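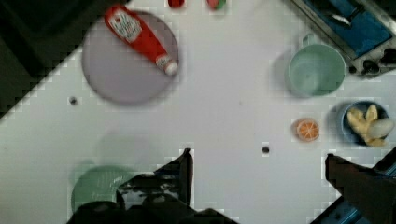

The practice table from the gripper, fingers open, with the plate and ketchup bottle at upper left and the mug at right.

How to Move a Tray Line Worker onto Robot Duty
Posted Nov 22, 2019 by Precious Sarmiento

Our kitchen at Saston packs 3,759 meal trays on a full day. Last spring we put in two robot arms from Emura to set out plates, mugs and fruit. This page is for shift leads who have an arm coming and need to prepare the people who will work beside it. It covers the first weeks only. Maintenance is in a separate guide.

Before you start
You will need a table the arm can reach, a screen for the gripper view, a set of play food and dishes, and one trainer from the line. Pick someone who has packed trays for a while. Our first trainer came from the office, and she could run the software but did not know why a mug goes on the right.

Step 1. Tell people what changes
Do this before the arm is switched on. At our site the setting-out job went to the arm and three new jobs came out of it: loading, watching and clearing stops. Pay stayed the same for all of them. Put the new job sheet in writing and hand it out at the meeting. Expect questions about hours, and have the December schedule ready if yours will be different.

Step 2. Set up the practice table
Spread the items out and leave open space in the middle for the fingers to work. Mix shapes. A bottle lying across a plate is good practice, and so is a bowl of bananas, which people find easy to pick up by hand and are surprised to see the arm struggle with. Turn the mug so the handle faces a different way each round.

Step 3. Teach the gripper view
Most new operators look at the arm. Have them look at the screen. The fingers come in from the bottom of the picture, and anything underneath them is hard to see. Ask the operator to say which item the arm should take next and from which side. When they hesitate, move the item and ask again. Tse, who runs our early shift, has each person do this standing up, in the place where they will stand on the line.

Step 4. Practice stops
Press the stop button in the middle of a move. The operator should check the fingers, clear the item, reset and write the stop in the log. Let them do it slowly at first. We ask for 4 clean resets in a row before anyone works alone.

Step 5. Rotate
Watching a screen is tiring in a different way from lifting trays. We change places every 2 hours. At Odthorpe they tried full shifts on the screen and went back to rotating after complaints about sore eyes and necks.

Step 6. Read the log together
Once a week, sit down with the operators and go through the stops. They will know which ones came from bad loading and which came from the arm. Our log has over 1,000 entries now, and the changes we made to the loading racks came out of it.

If someone does not want to work with the arm, keep a hand-packing place open for them. We still pack special diets by hand and need people there every shift.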